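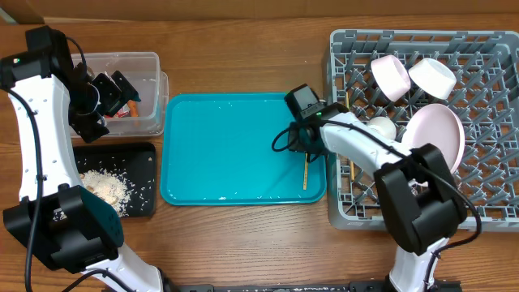 Tülin Akbulut had lived eight winters in Herkodville before she cleared her mother's table, and even then she only meant to do one end of it. It was a good wooden table, brown as tea, and everything in the family had passed over it at one time or another: bread dough, school reports, a sewing machine, her cousin Lie's wedding shoes, the bill from Okar the plumber (200 for a washer, and her mother had talked about it until February).

She started with the teal tray, because it was the one her mother had always carried out when company came, and she thought that if the tray was clear then the rest might follow along behind it. Then there was the little red and white packet, which she turned over and over and couldn't bring herself to throw out, so into the clear container it went with the orange thing her nephew had left behind, and she told herself she'd sort that out later, knowing perfectly well what later meant in this family!

The small white pieces in the black tray she left alone. Her mother used to push them into heaps with one finger while she talked on the phone, a heap for each sister, and the biggest heap was always for Jarkik, who never called.

"You're not finished," said her aunt from the doorway, with her coat still on.

"No," said Tülin, "but sit down anyway, there's room," and she went to put the kettle on.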